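Workshop Tips: Planning for a Small Robot Arm Without Blowing the Budget

Posted July 2019

Buying a benchtop arm is a lot of fun, and the arm is the easy part of the order! The money tends to leak out afterward, in pads and clamps and cables and a second gripper you hadn't thought of. We run a packing bench at Suvadgate, and these are the tips we'd pass along to anybody pricing one for a home shop or a small business.

Start with the thing you want picked up. Before you open a single catalog, put your real items in a box by the door: the tall skinny ones, the squashy ones, the slippery ones. Measure the widest and the narrowest and write both on the lid. We skipped this the first time and fell in love with a Greneck arm whose gripper opened to 2 inches. Lovely machine, wrong hands.

Ask what the fingers cost. Grippers wear, and a quote that looks great can turn sour if the fingers only come as part of a whole new hand. We like the Thoroddsen style, where the tips come off with two screws (and you can keep a spare pair in the drawer). Put nine months of pads in the first budget and you'll sleep fine.
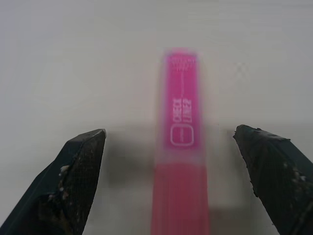 Textured finger pads on either side of a tall pink item. Check yours for specks on the gripping faces and wipe them down.

Tall, narrow things deserve their own line in the plan. They like to tip, so price a simple stand or a shallow tray with a lip at the same time as the arm. Scrap wood works beautifully! Cut the slot a hair wide and sand the top edge so nothing catches on the way in.

Plain surfaces save money too. A matte, light bench top is kind to any camera you mount on the wrist, and a can of flat paint is a whole lot cheaper than a better camera. Run the arm slower while you're setting up, especially if your pictures come out smeary.

Leave 10 percent of the total unspent. Ours went on a longer cable and a power strip with a proper switch, both bought in the first week, and I was so glad the cash was sitting there.

Used arms are worth a look. Prarnach sells trade-ins with the hours written on the tag, and they'll let you bring your own items to try. Take that box by the door with you. Ask to see the arm pick up your most awkward piece, then ask to see it again with the gripper turned sideways.

Keep the receipts and the spare screws in the same jar.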